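Print this page | E-mail this page

Two Months with the Azar Panel Kit: speaker notes
Nadine Ghanem
December 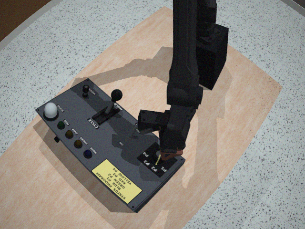

OK so, hi everybody, I'm Nadine, I run the small automation group at Sedgate, and I'm going to talk for as long as they let me about a training kit we've been trying out. (Wait for people to sit. The back row always takes forever.)

Quick show of hands first. Who here has had to teach an arm to work a machine that was built for a person? Keep them up if the machine was older than you are. Right, those are my people.

The kit is called Azar and it comes from a company named Clullex. You get a simulated workcell, a set of control panels to put in it, and a task library with scoring. You can buy the matching physical panels later, or never. We took the software package plus one physical panel, and I paid for it out of my own budget, so if I sound grumpy in places that's why.

The panel I want to stay on for a while is the one with the rotary selector. Four positions, P1 through P4. Push buttons, a toggle, a lever that goes between CYCLE and HOLD, and a yellow sticker that tells you which status color goes with which program. Blue is P1, green is P2, red is P3, yellow is P4.

Now look at the buttons and then go back to the sticker. Green, two dark yellows, a blue. No red! I love this. I lost most of an afternoon to it, my first model kept going after a button color whenever I named a program. The sticker is about the status color, the program gets picked on the dial, and you have to read to know that. Every real plant I've been in has something just like it.

(Pause here, somebody usually has a story. Let them tell it, but only one.)

So, the dial. Pushing a button is easy, you come down and you stop. With a dial you have to come down over it, get a finger on each side, hold on without shoving the whole panel across the board, and then turn the right amount. Our old practice rig from Pivness had a dial that would practically turn if you breathed on it. Azar lets you set the stiffness and the detents, and with the detents turned up our success rate fell off a cliff. I was thrilled. I want to find that out at my desk.

What we ran: 108 task variations, 3,000 attempts, all in simulation. A variation might be the panel at a different angle, or a different light, or the same instruction worded another way. I left the shadows on for all of it. The arm throws a big one over the very part you need to read, and if you turn shadows off you're training for a room that doesn't exist.

Stuff I like (go fast, they'll be hungry):

Setup took 2 days, and that includes me ignoring the manual for the first one.

The scoring tells you where an attempt went wrong. "Reached dial, turned short" is a thing I can fix. "Failed" isn't.

Labels come in whatever orientation the panel happens to be in. If the sticker's upside down to you, too bad, read it upside down.

Stuff I don't like:

The lever. It feels mushy next to the physical one, and Clullex knows, I've sent them enough e-mails. They say there's a fix coming.

Licensing is by seat, with a minimum of 10. I have four people! I asked for a small-shop price and got a very nice phone call and no small-shop price.

Exporting logs is clumsy. You'll want to write your own script, and you can have mine, come find me after.

Would I buy it again? For dials and selectors, yes, tomorrow. If all you do is press buttons, keep your money, the free stuff will get you there. If levers are your whole life I'd wait for the next release.

(If there's time, show the detent settings live. If the projector is acting up, skip it and go to questions. Don't fight the projector again.)

Contact: Sedgate Automation Group | Copyright Sedgate, all rights reserved | Back to top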